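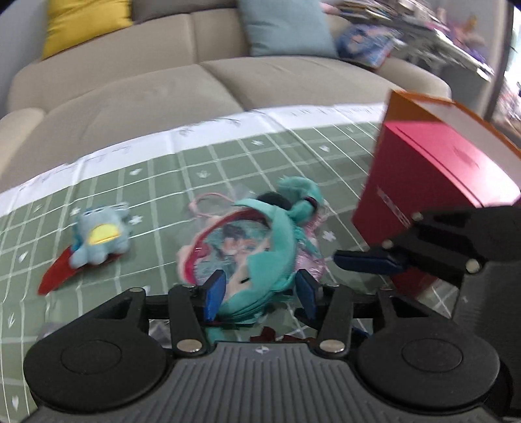 4. First session with the Flimar hand grippers

Do section 3 (charging and pairing) before this. If the light on either handle is still flashing, go back.

4.1 Setting out

1. Flat surface, about knee to waist height. Mat down first, pulled tight at the corners. Patterned mats are OK, mirrored or very shiny ones aren't.
2. Put out the things to be packed plus one box. Soft items and small boxes are best for a first go. Plush toys, keyrings, card boxes.
3. Nothing over 300 g for now. Heavier stuff see section 6.
4. Left gripper in left hand, right in right. Check the L and R inside the handle loop, they do get swapped.

4.2 Picking up

1. Squeeze slowly until both blue fingers touch the item. Stop there. Wait for the click in the handle.
2. Soft items: take hold of the thick part, not the string or loop. Loops slip out from between the pads.
3. Boxes: grip near an edge with one hand, keep the other free for the item. Tilting the box towards you is fine.
4. Hold still for 3 seconds, then move. Same again before you let go.

NOTE: both hands can be holding something at the same time. The Clomine software records them as seperate tracks and you don't need to press anything.

CAUTION: keep fingers, sleeves and hair out of the linkage. The arms close quicker than they open.

CAUTION: don't force the jaw open by hand. Release the trigger, wait, try again. If its still stuck, power off.

4.3 Ending the session

1. Put both items down. Grippers open.
2. Hold the trigger on the right handle until you hear two beeps.
3. Wipe the finger pads with a dry cloth. No sprays, no alcohol.
4. Upload before the next session. Storage fills at 4000 clips and then it just stops recording, no warning. Fix for this due in February.

Pads wear out. Check every 18 sessions or so, spares are in the small Plomis bag with the hex key.

Problems with the kit: Kevser Yalçınkaya. Problems with uploads: Tavion Begay.

Section last changed 23 October 2025, 4.2 step 4 added.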